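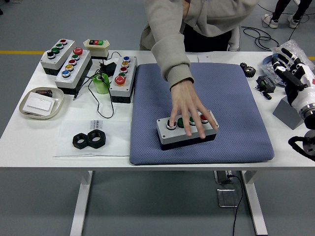
Surely everybody already knows what a red button does, somebody wrote on the feedback sheet for this unit last June, and could the time be given over to programming instead.

The request was considered. The unit stays. Everybody does know what a red button does, right up to the point where there are several red buttons in reach and a conveyor is eating a cardboard box.

Claltmont Technical College
Machine Controls, Unit 8: Push-button stations
Handout for the Llewellyn workshop
Revised Jun 4, 2025

Read this before the practical. It replaces the old handout, which had a diagram printed upside down for several years without a single complaint, and this tells us something about how closely it was read.

1. What a control station is

A control station is a box with buttons on it. The box is called the enclosure, the part you press is the actuator (or operator, a word we avoid here as it is also the word for the person pressing it), and the part that does the electrical work is the contact block, underneath. A good deal of confusion in written reports comes from calling all of these "the button". If you write "the button failed", expect to be asked which bit.

The lid is held on by screws at the corners. Most actuators pass through a round hole in the lid and are clamped by a ring or collar. The contact block clips or screws to the back. On some makes it is fixed to the base of the enclosure instead, and meets the actuator when the lid goes on. In that second type, a lid put on the wrong way round gives you a box where every button works perfectly and does something else. Check which type you have before taking the lid off.

2. The actuators you will meet

Flush push button. The cap sits level with its ring. Hard to press by leaning on it. Used for start functions, for exactly that reason.

Extended push button. Stands proud of the ring. Easier to find with a gloved hand, and with an elbow.

Mushroom head. Large, domed, meant to be hit by a palm with no great accuracy. The red ones are generally emergency stops. Emergency stops latch: once pressed they stay down until deliberately released, by twisting, pulling or a key, depending on the pattern. Pulling at a twist-release button is a popular way to spend an afternoon.

Selector switch. A knob that turns and either stays where it is put or springs back. Stay-put selectors are for modes such as hand and auto. It has no "pressed" state, so please stop writing "press the selector" in your method sections.

Rocker or paired switch. Found on small hand-held or hanging pendants, one side for one direction, the other side for the other. If it sits on a cable, look at the cable entry first. That is where they wear out.

3. Colours, and what they promise

Colour on a push button is a promise from the person who built the panel to the person standing in front of it. The conventions, in the form you need for the test:

Red: stop, off, or emergency. Never start.
Yellow: abnormal condition, intervention needed.
Blue: mandatory action, most often reset.
Green: start or on, safe or normal.
White, grey, black: no fixed meaning. Often start and stop as well, and the newer guidance rather prefers them for it.

An emergency stop is a red actuator, and where there is a background immediately behind it, the background is yellow. A plain red button in a row of ordinary buttons is an ordinary stop. The distinction matters a great deal and takes up most of section 5.

Students point out every year that a box with a blue button, a yellow button, a red button and a green button looks like a toy. It does. So did the panel on the Brondeo packing line we used to have at the end of the workshop, and it weighed more than a pony.

4. Normally open, normally closed

A normally open contact (NO) conducts only while the button is pressed. A normally closed contact (NC) conducts until it is pressed. Start buttons use NO. Stop buttons use NC.

The reasoning is worth a minute. Wire a stop button with an NO contact, and the machine stops when the circuit is made. Cut the cable, and the circuit can never be made, and you have a stop button that has turned into an ornament. Wire it NC, and a cut cable has the same effect as pressing stop. The machine stops, people swear, an electrician is called. Swearing is the preferred outcome.

You will find the two types of contact block in different colours, commonly green for NO and red for NC. Do not rely on it. The workshop has a drawer of Grokska blocks bought cheaply as a job lot, and the colours in there follow a system known only to whoever packed them. Test with a meter, button released and button pressed, and write both readings down.

5. Layout, or where the hand goes

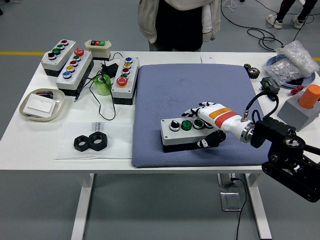
Layout is where panel builders reveal whether they have ever operated anything. The rules are few: related controls together, start and stop beside each other with stop the easier to find, the emergency stop somewhere a person can reach without leaning over the thing that is hurting them. After that it is mostly a question of which way up the box gets mounted, and this is where reports go wrong. Lay two five-button stations on a table and it is quite possible for one to have its large red mushroom at the far end and the other to have it nearest the front, with the small red button a little further along in each. Ask for "the red one at the end" and you have asked two different things. So in this unit positions are always given from the mushroom: next to it, second from it, and so on, whatever way the box happens to be lying. For a station with no mushroom, state your starting point in the report. "From the selector" will do nicely.

A second point on layout, learnt the slow way. Your fingers cover the panel you are using. On a four-control box, a hand resting comfortably hides at least one of the controls, and it tends to be the one you were about to want. Before you press anything in the practical, take your hand right away, look, say the function out loud, then press. It feels silly. It felt sillier last year when a group carefully recorded the wrong green button for an entire session and produced a very handsome table of results about it.

Emergency stop and ordinary stop are not interchangeable, and I take marks off for treating them as if they were. The ordinary stop ends the work in a controlled way. The emergency stop is for emergencies. Using it to finish for lunch wears out the latch and teaches everybody in the room to ignore it.

Releasing an emergency stop must never restart the machine. It only allows a restart, which then needs a separate, deliberate action. If your circuit restarts on release, you have built a trap with a handle.

6. The practical

You work in pairs. The practical carries 2 tasks and the write-up is 800 words, excluding tables. The last person to ask whether captions count received an answer that nobody enjoyed.

Task A. Pick a station. Draw the lid, buttons in order, with colours and type of actuator. Remove the lid. Draw the underside. Identify each contact block as NO or NC by meter. Refit the lid and test again. If the second set of readings differs from the first, congratulations, you have learned section 1.

Task B. Using a selector, a start and a stop, wire the holding circuit from the previous unit. Add an emergency stop in series. Show that releasing it leaves the circuit off. The supply is extra-low voltage from a plug-in adapter. It still gets unplugged before you put a screwdriver near it.

Bench habits

Put your station on a mat. Lids scratch, and so do benches, and I am billed for one of them.

Small parts go on a tray or a sheet, never loose on the bench. Nuts that have come off together stay together until they go back on.

Keep leads away from anything you may want to pick up. A cable wound round a pot of parts will bring the pot along with it.

Labels stay attached to whatever they are labelling. A label found on its own is litter.

7. Before you come

Be able to answer these without the handout:

Why is a stop contact normally closed?
What is the difference between a latched and a momentary actuator?
Where does blue belong, and why is it rarely the first button anyone presses?
You take over a panel where start is red and stop is green. What do you do before touching it, and whom do you tell?

The last one is from a real panel. It had been in daily use for 3 years, and everyone who worked there was used to it. The visiting engineer was not.

Bring your own meter if you have one, and spare fuses for it. The workshop meters are in the grey cupboard. The ones with tape on have been measured against the others and found wanting, so return them to the same shelf, tape on.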